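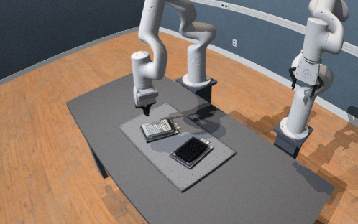 Board on the big gray table, wood floor underneath.

How to get a wobbly table to sit flat
Posted July 18, 2023 by Pylyp Fedoruk

Quick one today, I have a delivery coming. Three people asked about rocking tables after my Cartwright desk post so, all in one place.

What you need
A long level, or a straight board you trust
Flashlight
Painters tape, pencil
Felt pads or thin cork
Hex key or wrench that fits your leg bolts
Sandpaper, 60 grit, only if the legs are wood

Time: an hour. Less if it's just a loose bolt. It's usually a loose bolt.

Step 1. Clear it off
Everything. Lamps, drawers, the junk underneath. A heavy drawer on one side will fool you.

Step 2. Move it
Slide the table a couple feet over and try again. Still rocks the same way? Table. Rocks different or stops? Floor. Old plank floors dip between the joists, mine drops a good bit by the window. If it's the floor, skip to step 5.

Step 3. Tighten the legs
Flip the table onto a blanket. Get help, my Fuvholm table weighs 70 pounds and I did my back in last January flipping it alone. Snug every bolt halfway first, then go round again and tighten fully. If you crank one down all the way before the others the leg goes in crooked and your back where you started.

Bolt just spins? Stripped insert. Take it out, glue in a new one, leave it overnight. Don't flip the table back up early. I did.

Step 4. Find the short leg
Table upright again. Press down on each corner. The two that rock are the long ones, diagonal from each other. The short leg is one of the other 2. Slide paper under until the rocking stops, fold it over, keep going. Tape a note on that leg so you dont lose track.

Step 5. Shim it
Cut cork or felt to the size of the foot, same thickness as your paper stack. Glue to the foot, not the floor. Let it dry with the table upside down.

Adjustable feet? Lucky you. Turn the short one out until it grips, then lock the nut. The Tusteo ones have a tiny nut that is easy to miss.

Step 6. Sanding, last resort
Wood legs only. Take a little off the long legs, check, take a little more. Can't put it back. I'd shim first, every time.

Step 7. Check the top
Level both ways, then corner to corner. If the legs are fine and the level still shows a gap, the top itself is warped and that's a whole other post.

Recheck the bolts after a week or so. Wood legs loosen up when the heating comes on.

Next up: the Bullow shelf that sags in the middle.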